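Where Does the Shadow Go at Lunchtime?

Science for the Mildly Curious, Part 10
Written by Marietjie Engelbrecht

You have a shadow. It has followed you around for your whole life and has never once helped carry the shopping. You can't sell it, swap it or leave it on the bus. So we may as well find out what it is.

What is a shadow made of?

Nothing at all. A shadow is a place where light was going to land, until something got in the way. Usually you.

Light travels in straight lines. It is very fast and very stubborn, and it will not swerve politely round your head to reach the pavement behind you. If your head is in the way, the light hits your head and the pavement has to manage without. The patch of pavement that went without is your shadow.

It isn't completely black, though. Go outside and check. You can still see the cracks in the paving and the old chewing gum. Some light is getting in from the rest of the sky, and a bit more is bouncing off walls, cars and your friend's very white trainers.

On the Moon there is no air to spread the sunlight about, so the sky is black even in the daytime. Shadows there are much darker than ours. They still aren't perfectly dark, as some light bounces up off the ground, but you would want to be careful where you put your feet.

Why does it keep changing size?

Early in the morning the Sun is low in the sky. Its light comes in at a slant, skims over the top of your head and doesn't reach the ground until a long way behind you. Your shadow is enormous. It has legs like a giraffe and a tiny head, and it looks as though it ought to be in charge of something.

By the middle of the day the Sun has climbed. The light comes down more steeply, so your shadow shrinks to a stubby little thing near your feet. In the evening it stretches out again, on the other side of you this time.

In some parts of the world, on certain days of the year, the Sun is straight overhead at midday and a flagpole has no shadow to speak of. This never happens in Britain, where the Sun doesn't get that high even in summer, and is often behind a cloud anyway.

Hard edges and woolly ones

Some shadows look as if they were cut out with scissors. Others look as if they were done with a wet sponge. The difference comes from two things: how big the light looks, and how far the shadow is from whatever is making it.

Try it with your hand. Hold it just over a sheet of paper under a lamp and the edges of the shadow will be quite sharp. Lift your hand slowly towards the lamp (without touching the bulb, which may be hot) and the edges go fuzzy. Higher up, some of the light from one side of the lamp sneaks past your fingers while light from the other side is still blocked. You get a border that is half lit and half not. Scientists call it the penumbra, and you should say that word at dinner if you want everyone to stop asking about your spelling test.

The properly dark bit in the middle is called the umbra. It is where the word "umbrella" comes from. Umbrellas were first used for shade, and it was only later that people noticed the rain.

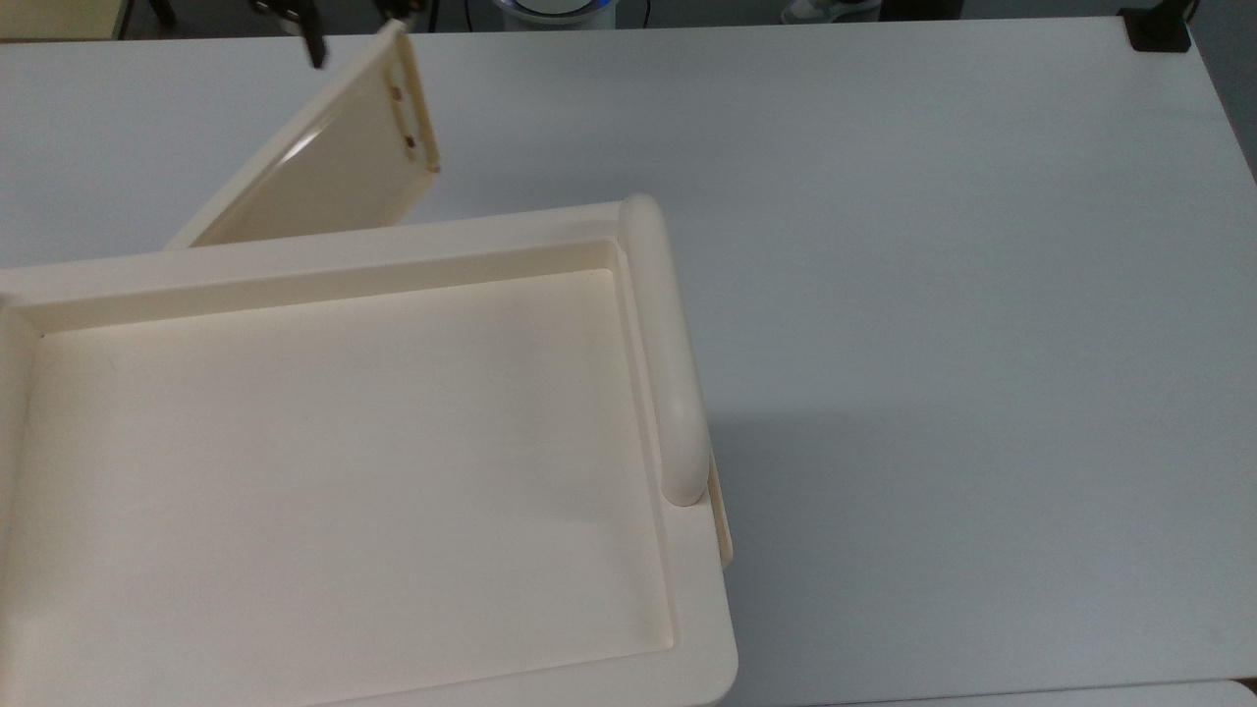

Soft shadows are useful, even if they are rubbish for making rabbits on the wall. They tell your eyes which way a surface bends. Look at an egg on a plain plate. One side is bright and the other is dimmer, and the change from one to the other is very gradual, and from that your brain works out that the egg is round. You didn't ask it to. It does this all day without being thanked.

Artists have known about the trick for centuries. Draw a circle and it is a circle. Rub some grey down one side with a pencil and it becomes a ball. Rub the grey on the wrong side and it is still a ball, but people will ask where the lamp is.

Your brain also assumes that light comes from above, as it mostly does. This is why a torch under your chin makes you look horrible. All the shadows have swapped places and nobody's face was designed for it.

The biggest shadow you will ever stand in

You stand in it every night. When your side of the Earth turns away from the Sun, the whole planet is between you and the light. Night is the Earth's own shadow, and bedtime is just where they put you while it's on.

Now and then the Moon drifts through that shadow too, and we see a lunar eclipse. It often turns a dull coppery red. A solar eclipse is the other way round: the Moon's shadow falls on us. Never look straight at the Sun to watch one, even when most of it is covered. Your eyes are the only pair you'll be issued.

Something to do: the lazy clock

You will need a stick, a sunny patch of grass, some pebbles and a day with nothing much in it.

Push the stick into the ground so that it stands up straight. At ten o'clock, put a pebble where the tip of the shadow falls. Do the same every hour until you are called in for tea. The pebbles will make a line across the grass, and tomorrow you can tell the time by it.

A reader called Bastien Ferrand tried this in May and wrote to say that his clock was excellent until the dog moved three o'clock. If you have a dog, use heavier pebbles.

Leave the stick up for a few weeks and you'll find the shadows have wandered off your pebbles a little. The Sun's path across the sky shifts through the year, so your clock will need putting right. Part 11 is about why that happens, and there is quite a lot of tilting in it.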